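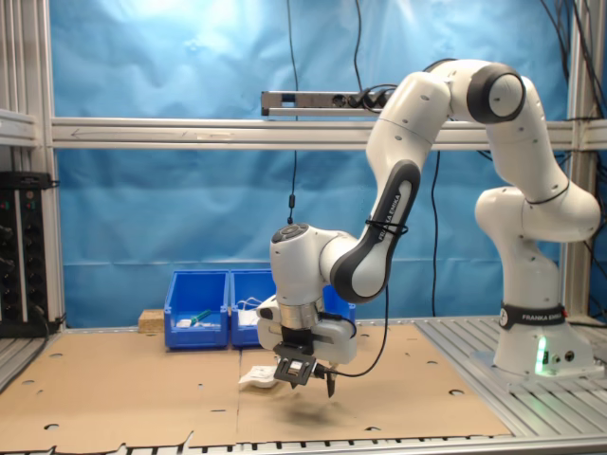 3. Kit under review: the Fondberg bench cell

The Fondberg cell is sold by Jutex as a teaching package: a seven-joint Franka Emika arm, a parallel gripper, a wrist camera and an aluminum profile enclosure. These notes cover the points assessed in the January lab report.

3.1 Mounting
The arm base sits on a flat plate bolted to slotted aluminum. Any change in plate position requires a new hand-eye calibration.

3.2 Wrist camera
The camera is fixed to the front of the gripper and moves with it. Near the table the fingers block part of the view - plan the approach pose with this in mind.

3.3 Cable routing
Check slack at the wrist before running large rotations of joint 7.

3.4 Test data
Clotilde Caron's set contains 578 grasp attempts on soft items. Report success rate per batch of 60, with the failure type for each miss.

Reading: Pichon manual, sections on payload and stopping distance.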